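Skorham Institute of Applied Automation
Introduction to Robot Teaching
Handout 3: Demonstration by Hand and by Remote Control
Prepared by Paraskevi Liapis
Revised 2023-12-24

Purpose of this handout

This handout supplements the lecture on teaching by demonstration. Students are expected to have read it before the practical session and to bring a copy with them. Material marked for the written test is listed at the end.

3.1 Three ways to give a demonstration

In the first method, called kinesthetic teaching, the instructor takes hold of the robot arm and moves it through the task. The joint encoders record the motion. The recorded path is certain to be within the reach of the arm, but the instructor's own hands and body often block the view of the cameras.

In the second method, remote control, the instructor moves a leader arm or a pair of handheld controllers and the robot follows. The cameras see only what the robot will later see. The instructor receives little or no sense of touch, and new operators tend to work slowly and to close the gripper harder than the task requires.

In the third method, the instructor works with handheld grippers and no robot is present. Each gripper carries a camera, and its path through space is worked out afterward from the video and motion sensor data. The instructor feels the contact through the handle and can work at close to normal speed. The recordings may, however, contain motions that a given arm cannot follow, and these must be found and removed before training.

3.2 Handling round produce

The practical session uses the third method. The task is to transfer fruit from the tablecloth to a bowl. It was chosen because the items differ in size and firmness, will roll if pushed, and must be lifted over a rim before release.

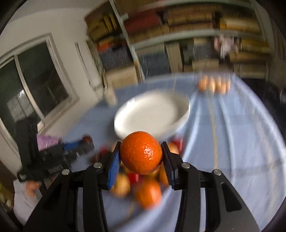

A demonstration begins with both grippers open and still. The operator approaches one item, closes the fingers on either side of its widest part, and lifts straight up before moving sideways. Release takes place low inside the bowl. Dropping an item from a height is recorded as a fault, even when the item stays in the bowl.

When two grippers are in use, the operator should decide in advance which hand will take which items. Crossing the hands is permitted only if the fruit cannot be reached otherwise. A hand that is waiting should be held to the side and kept steady.

Fast turns of the wrist blur the camera image and may cause the position tracking to fail. Operators should slow down near the point of grasp and again near the point of release.

3.3 Recording and review

Each group will record 78 demonstrations, divided between its two operators. The start position of the fruit is to be changed after every run. A set in which the fruit always starts in the same place will teach the policy very little about searching for it.

Runs are named with the group code, operator initials and run number, and are copied to the Navisthorpe server at the end of the session. Reviewers will reject a run if tracking is lost between grasp and release, if the gripper width signal is missing, or if the operator touches the fruit with a bare hand. Failed grasps followed by a clean second attempt are kept and tagged "recovery."

3.4 Preparation for the written test

Students should be able to compare the three methods with respect to operator view, sense of touch and working speed. They should also be able to state the grounds for rejecting a run. The test will be held in March. Section 2 of the Chung reader is required; the Pretov notes on time alignment are optional.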